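Ticket: policy eval numbers don't match between Dullmont and Varau builds
Project: Millet / grasp transfer
Opened by: Ro-un Noh
Opened: 10 July 2021
Status: open, partly explained
Priority: high (blocks the results table)

Summary
Same checkpoint, same test list, two different success rates. Dullmont build gets 320 out of 466. Varau build gets way less, stopped it partway because it was clearly off. Paper says the method is robust to small wrist camera shifts. Can't claim that until this is sorted.

What I expected
Within a couple points of each other. Wrist cam only, no external view, no depth. Policy trained on 875 demos, all hand guided, all from the same station.

What I get
Good on upright bottles. Bad on anything fat and glossy. Arm goes in, fingers close early, object gets nudged, retry, nudged again. Then timeout. Not a crash, no error in the log, controller thinks it's fine.

Tried so far

1. Rebooted everything. No change.

2. Swapped the wrist cable. No change. Put the old one back.

3. Checked the checkpoint hash on both machines. Identical.

4. Checked image orientation. Wrist image is stored sideways on purpose, training did the same. Varau loader had an auto-rotate flag ON. Turned it off. Upright bottles recovered right away, so that was a real bug. Fat objects still bad.

5. Exposure. Locked it on both. Small gain, maybe noise.

6. Ran the eval with the mask for the gripper cover turned off. Worse on both builds, so the mask stays.

7. Pulled raw wrist frames to see what the policy is really getting. Orange bottles on the green table first, then the big orange can up close.
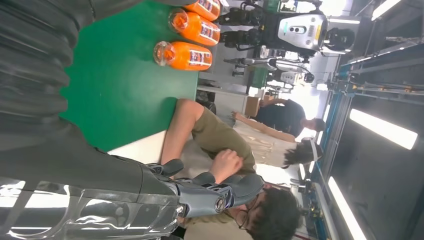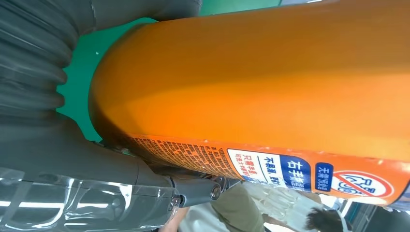 8. Dumped the attention maps for the early-close failures. On bottles most of the weight is on the neck and cap, good. On large objects it's spread over the label text and the shiny parts. So once the object fills the view there's nothing left to tell the policy how far away it is. It falls back on the prior, and the prior says close.

9. Checked how many of the 875 demos have the object covering most of the image at close time. 15. That's nothing. Should of looked at this first.

Working theory
Two seperate problems stacked on each other.
a) Rotation flag. Fixed, Varau only.
b) Training set is thin on close-up, large, single color objects. Dullmont hides it because its test order starts with small stuff and the close threshold adapts as it goes. Varau resets the threshold every episode. So Dullmont number is a bit flattering too. Not happy about that but it has to go in the writeup.

Reply from Dismont side (pasted from chat)
"Adaptive threshold was never meant to be on in eval. It's a leftover from the demo collection tool. Turn it off and rerun both before you change anything in training."

Fair. Doing that.

9b. Threshold adaptation off on Dullmont. Partial rerun only, large objects. Failures look the same as Varau now, same early close, same nudge. So the builds agree, just both at the lower number. Good for the debugging, bad for the table.

Things I ruled out
- finger wear, measured, fine
- latency, same on both, logs attached in the shared folder
- labels on the objects confusing it. Turned a few so the plain side faced the wrist. Still closes early. Text isn't the cause, size in view is
- people moving in the background. Blurred everything past the table edge offline and replayed, predicted actions barely changed

Next
- full rerun, both builds, adaptation off, rotation off, same seed list
- collect more close-up demos, big objects, slow approach, stop before contact and hold. Want the hold frames, they're what's missing
- add finger opening width as an input. Cheap, already in the log, no idea why we left it out
- split results by apparent size of object at close time, report it that way. One average number is hiding the whole thing
- abstract still says "robust to viewpoint." Change to something we can back up. Shift test was only ever run on bottles

Open questions
Does the size split change the ranking against the baseline? Baseline uses the same wrist view so I'd guess it has the same hole, but need to run it with adaptation off too or it's not a fair comparison.

Can somebody with write access kill the auto-rotate default in the Varau loader? I only changed my local copy. Anybody pulling fresh will hit it again.

Leaving the ticket open till the rerun is in. Don't quote the 320 anywhere.

Ro-un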